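## 3.2 Les surfaces textiles et le geste d'essuyer

Dans les logements de notre enquête, le meuble de toilette est rarement laissé nu. Il reçoit une couverture, parfois deux, et c'est sur cette couverture que sont posés les produits, les instruments et les petites pochettes. La littérature sur l'entretien domestique traite surtout les surfaces dures, comme le plan de travail, l'évier ou le sol. Le cas d'une surface molle, qui doit être nettoyée sans être retirée du meuble, y est peu présent. Nous lui consacrons donc cette section.

Le corpus Nanness comprend 320 séquences d'entretien, dont 70 concernent la chambre à coucher. Parmi ces dernières, 26 portent sur une coiffeuse ou sur un meuble qui en remplit la fonction. Les participantes et participants n'ont reçu aucune consigne sur l'ordre des opérations ni sur les produits à employer. Les entretiens ont été conduits le soir, après la séquence, et ils sont cités ici seulement quand ils éclairent le choix d'un outil.

Deux manières de faire se dégagent. Dans la première, que nous appelons *vidage*, tous les objets sont transportés sur le lit ou sur une chaise, puis la couverture est secouée ou changée. Dans la seconde, que nous appelons *contournement*, les objets restent sur le meuble et la main travaille entre eux. Le contournement est la manière dominante quand la couverture est épaisse, car celle-ci se plisse facilement et sa remise en place demande du temps. La figure 4 montre une situation de ce type, avec un tissu blanc matelassé en losanges, recouvert d'une dentelle beige transparente. Une main appuie à plat sur l'éponge pendant que l'autre tient un récipient rond.
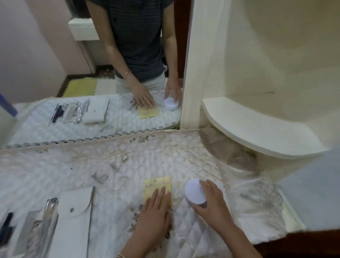

### Figure 4. Éponge et récipient tenus ensemble sur une coiffeuse couverte

La position des deux mains mérite attention. Sur une table de cuisine, la main libre sert souvent d'appui pour le corps. Sur la coiffeuse, elle est plutôt chargée d'un objet, et plusieurs personnes interrogées disent qu'elles préfèrent « garder la main dessus » pour ne rien renverser. L'objet tenu devient ainsi une sorte de poids qui limite le glissement du textile. Nous n'affirmons pas que cet effet est toujours recherché, mais il revient assez régulièrement dans les entretiens pour être noté.

Les petites choses forment un second ensemble. La pochette à rabat, les outils métalliques dans leur sachet transparent et les objets minces sont regroupés à gauche dans la figure 4. Un tel regroupement crée une zone que l'éponge peut éviter. Il pose cependant un problème pour le codage : faut-il compter cette zone comme rangée, ou comme non traitée ? Dans la grille Arain, nous avons retenu la catégorie « en attente », qui peut être modifiée si la personne y revient avant la fin de la séquence.

Enfin, la saleté elle-même est d'une nature particulière. De petits points sombres et des taches pâles sont visibles sur le tissu autour de l'éponge, et leur origine ne peut pas être établie par l'observation seule. Les habitants parlent de poudre, de mascara ou simplement de « vieilles marques ». Cette dernière expression nous semble importante, parce qu'elle désigne des taches que l'on ne cherche plus à enlever. Une séquence peut donc être considérée comme terminée par la personne alors que la surface garde des traces. Pour cette raison, la fin de l'action a été codée d'après le départ des mains, et l'état du tissu fait l'objet d'une variable séparée, présentée en section 3.3.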